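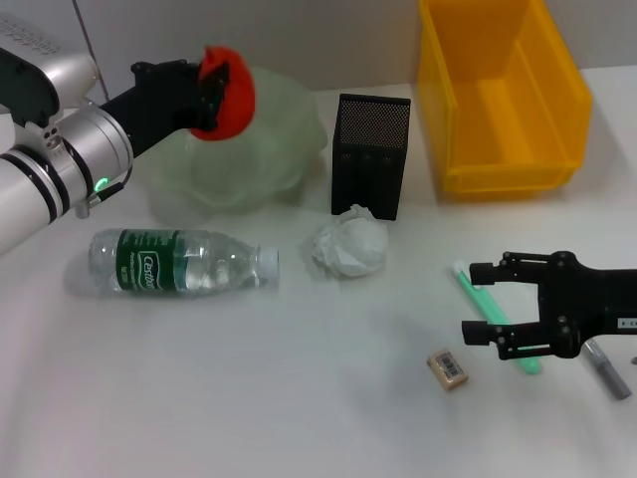 Jhun replied that 300 a month for the service plan is too much for a two-arm table, and I've been chewing on that all weekend. I still want the plan! We sort small mixed stuff all day, and the fingers are what I'd budget for first - spare tips, spare pads, a second set of cables. The arms I'm not worried about.

3 comments

jennylyn_i
Love this, but I'm with Jhun. Put the money into a second gripper type. Soft things and skinny things are two different jobs, and you'll want to swap.

lilibeth.m
Disagree! We skipped the plan at Kokingate and lost 17 days waiting on one wrist part. Seventeen days of sorting by hand. Get the plan for year one, then drop it if it's quiet.

2 shares

jennylyn_i
OK, 17 days is rough. Did you have a spare wrist quoted up front?

lilibeth.m
Nope, and we should have. Bister quotes spares separately, so ask before you sign.

original poster
Asking Bister on Monday. If the wrist comes in under a year of the plan I'll switch sides and Jhun can gloat. Also pricing bins, any color, as long as they stack.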